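How to Brew and Bottle Cold Barley Tea

Barley tea keeps well in the fridge, has no caffeine, and costs very little to make at home. The method below is the one I use through the summer. It needs a pot, a strainer, a large pitcher and some clean bottles.

What you need

Roasted barley, loose or in bags. I buy the Havura loose barley in the 367 gram bag, which lasts me through July. Skenach sells a darker roast that comes out more bitter – use a little less of it.
Cold water, two quarts.
A pinch of salt, if you like it.

Step 1. Toast the barley

Skip this if the bag says it is ready to brew. Otherwise put half a cup of barley in a dry pan over medium heat and stir until it is deep brown and smells like toast. Tip it onto a plate right away. It goes on cooking in a hot pan and will taste burnt.

Step 2. Simmer

Bring the water to a boil, add the barley, and turn the heat down. Simmer for 11 minutes with the lid off. A longer simmer gives a stronger tea, but past 20 minutes it gets harsh.

Step 3. Steep and strain

Take the pot off the heat and leave it alone for ten minutes. Pour through a fine strainer into the pitcher. Don't press the grains or the tea will be cloudy. 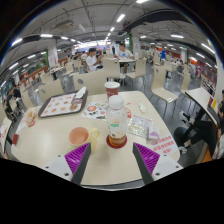 Step 4. Cool it fast

Set the pitcher in a sink of cold water and ice and stir now and then. When it no longer feels warm, it can go in the fridge. Don't pour hot tea into thin plastic bottles, as they can warp.

Step 5. Bottle

Wash the bottles and caps in hot soapy water, rinse well, and let them drain upside down. Caps need a small brush around the threads. Fill with a funnel and leave an inch at the top. Write the day on a piece of tape.
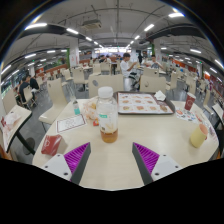 Keep the bottles at the back of the fridge and drink the tea within three days. If it smells sour or looks stringy, pour it out. For a trip, put it in a cooler bag with an ice pack and drink it the same day.

Variations

Brown rice: swap a third of the barley for toasted brown rice.
Corn: roasted corn kernels make it sweeter. The Inga brand is coarse and needs five more minutes.
Lemon: add a slice to the glass, never to the bottle.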